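December, late, tea gone cold

Drawer task all day again. Two hundred wanted before the weekend.
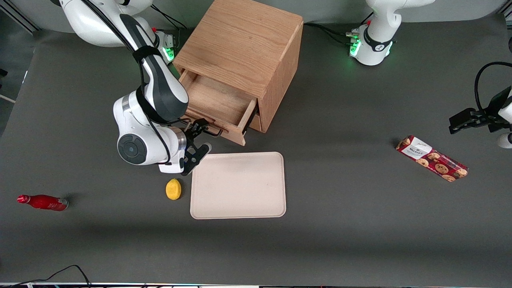 Up to 866 good ones on the drawer set now, 2364 across everything. Lost three this afternoon to me fumbling the leader arm and one more to a full disk – must move the old Tilach runs off tonight. Shifting the lemon and the cookies between goes, bottle too, otherwise it just learns one table. Keep forgetting to change the tray. Tomorrow.

Plarkeck want the lot relabeled by the time Hopkin opens, which is daft. "Open drawer" vs "pull drawer open" – pick one!! Wrote to them twice.

Shoulders awful. Slower pulls seem to train better then the quick ones, so slow it is. Bus in ten mins, haven't backed up yet

Backed up. Missed bus.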